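Bemero leaving downtown Kiltgate, moving out to Noltum Road

January 8, 2021

Bemero is moving. The restaurant supply store has been on the same corner downtown for 51 years and will be out of the building by the end of winter. New address is 1504 Noltum Road, the old carpet warehouse past the feed store. Sign went up in the window yesterday afternoon and the phone here has not stopped since.

So, what we know so far.

The downtown store stays open through the end of next month. Regular hours, except they close an hour early on delivery days. Then a short gap, a week or maybe a bit more, while they move the heavy stuff. Then the new place opens. No firm date on that yet. The store says the permit for the loading dock is the hold up and they would rather not print a date they can't keep.

Everything on the downtown floor that is not going on the truck is marked down 30 percent starting this morning. That means used tables, the sheet pans, most of the glassware, the odd lots of plates in the basement. It does not mean the ranges or the walk-in coolers. It does not mean special orders either, so don't ask at the counter, they have been asked plenty.

Why now? Same reasons you would guess. The downtown building has one freight door and it opens onto the alley. Trucks back in from the street and block the bus stop while they do it. The city has been writing them up for that on and off for years. The elevator is slow and was out for most of last fall. And the lease came up.

Then there was last year. Restaurants shut, restaurants half open, restaurants buying takeout boxes and nothing else. Store says it sold more paper bags between spring and September than in the two years before put together, and almost no dinner plates. The paper goods take up a lot of room. The downtown basement flooded a little in the September storm and a good bit of that stock got wet and had to be tossed. After that they started looking for a place with no basement.

The Noltum Road building is all one level. Four dock doors, parking in front, a ramp. It has been empty since the carpet place moved to the mall side of the highway. Neighbors out there will remember the roof leaked. Roof is being redone now, the crew was up there in the cold this week, and the store says it won't bring in a single box untill that is finished and has been through a good rain.

Jobs. This is the one most people called about. Nobody is being let go over the move, according to the store. The worry is more about getting there. Most of the counter staff live close in and walk or take the bus, and the Noltum line runs out that way only in the morning and again around supper. Kiltgate Transit says it has a request in hand for a midday run and will look at it with the spring schedule. No promise. In the meantime the store is talking about a van from the old corner, mornings and evenings, for the first few months anyway.

The customers have the same problem, kind of. A good share of the downtown business is walk-in. Somebody runs out of lids in the middle of lunch, sends a kid down the block with cash. That's done with after the move. We stopped in at six places on the square today and all six said the same thing, that they will miss it. One diner owner said she has not kept a backup box of anything in years, never had to. A sandwich shop across the street is already clearing out a closet.

Bemero says there will be a delivery run downtown every weekday morning, free for anyone with an account, order in by closing the night before. For lids in the middle of lunch there is a plan for a small pickup counter somewhere near the square. Just the basics - cups, lids, gloves, register tape, filters. They have looked at two storefronts. Neither is signed. One of them is the old key shop.

The church kitchens and the school kitchens are a different story and mostly seem glad. They come with a truck and hate the alley. The fire hall too. The woman who runs the Saturday pancake line there (she asked us to leave her name out of it) said she once waited so long for the freight door that the eggs on her front seat got warm.

Also moving: the Gachanja coffee people. They have rented the back third of the second floor from Bemero for their roasting and the little training room, and they are going along to the new building. They get the north end with their own door. Same beans, same wholesale prices for now. The Friday tasting stays off until the county says groups indoors are fine again. They did say the new room will have a bigger counter and a real window. The old one faces a brick wall.

If you have equipment in for repair at the Bemero bench, read this part twice. The bench closes before the rest of the store does. Anything dropped off after the middle of this month will not be looked at until the new shop is running. Anything already there and fixed needs to be picked up. They have mixers sitting back there with tags so faded you can't read the phone number. Slicers, too. Bring your ticket if you have it. If you don't have it, bring something, a photo, a bill, anything with your name and the model. Items left after the doors close will go on the truck and will cost a handling fee of $75 to get back. That goes for big and small, a fryer or a hand blender, same fee.

Gift cards and store credit are good at both places. Rental stuff is also good at both places, but the rental desk is thin right now. Few weddings on the books and no big parties. The store thinned out its rental shelves last year, sold a lot of chairs, kept the linens and the drink equipment. Folding tables are still around if you call ahead. Coffee urns, punch bowls and juice dispensers can be booked again starting in March and they will come cleaned and bagged with the new tags on them. Pickup only at first. Delivery on rentals later, maybe by summer, depends on whether anyone is having a summer.

County rules on self-serve drinks have not changed, by the way. We asked, because two readers wanted to know. Still staff pour only, indoors, at any place with a food license. A private party in your own yard is your own business.

And the building. The corner one. It is owned by a family trust and not by Bemero, never was. The trust's office told us there is interest and would not say whose. We heard apartments over a ground floor shop. We also heard parking lot, which the downtown merchants would fight and said so, loudly, on the phone, twice. The brick front is on the city's list of older buildings but that list only slows down a teardown, does not stop it. The planning board has nothing filed as of this morning. We will keep checking.

People are asking about the sign too. The big painted one on the side wall, the cook with the ladle. It's paint on brick so it stays with the building. The store wants to have it copied onto the Noltum Road front and is looking for a sign painter who still does that kind of work by hand. If that is you, call them.

Traffic note while we are at it. The moving trucks will take the curb lane on the alley side for three nights once the heavy stuff starts to go. The bus stop shifts up to the bank corner on those nights. The city will post the dates on the meters ahead of time. Don't leave your car there overnight, they will tow it, they towed two during the flood clean up and one of them was a city car.

What else. The hours at the new store will be a little longer, opening at six for the breakfast crowd. Closed Sundays same as always. Phone number does not change. The web site will be down for a day or so during teh gap and orders sent in that day will just sit, so call instead. Accounts carry over and nobody has to fill out anything new, except churches and schools with a tax form on file from before the last price book, those need a fresh copy.

The store has more to put out on rentals and on the coffee side before the doors close and we'll add it when it comes in. 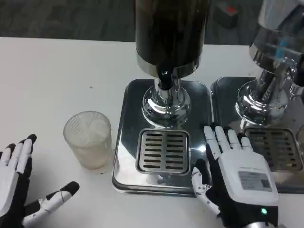

One late item, came in as we were finishing up. The markdown covers the basement too, but the basement is open only until noon each day on account of the stairs, which are steep and get crowded. Masks on, a few people down there at a time, wait your turn at the top. Cash or card, no checks during the sale, and no holds. If you buy something big you have to haul it off by closing the same day.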